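Section 8. Demonstrating the refrigerator door task to visitors

8.1 This section applies to open days held at the Jistmont site. It assumes that the Sinaga simulator has been installed in accordance with Section 2.

8.2 Before visitors are admitted:

1. Start the simulator and load the kitchen layout.
2. Select task 196 from the task list.
3. Set the playback speed to half.
4. Run the task once in full and return the arm to its start position.

Note: The layout takes up to 10 minutes to load on the older Junbridge machines.

8.3 During the demonstration:

1. Begin the task and allow the gripper to close on the door handle.
2. Pause with the door open, and invite questions at this point – the view may be turned while the task is paused.
3. Resume only when the presenter has finished speaking.

Caution: Do not change the grip force while the task is paused. The simulator will discard the run.

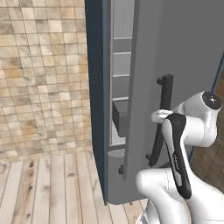

Presenters at Gutgate have commented that visitors ask most often whether a real arm would pull as smoothly, and they would prefer this to be answered before the door is opened. Sites may adopt that order if they wish.

8.4 On completion, save the run under the date of the visit and close the simulator before switching off the display.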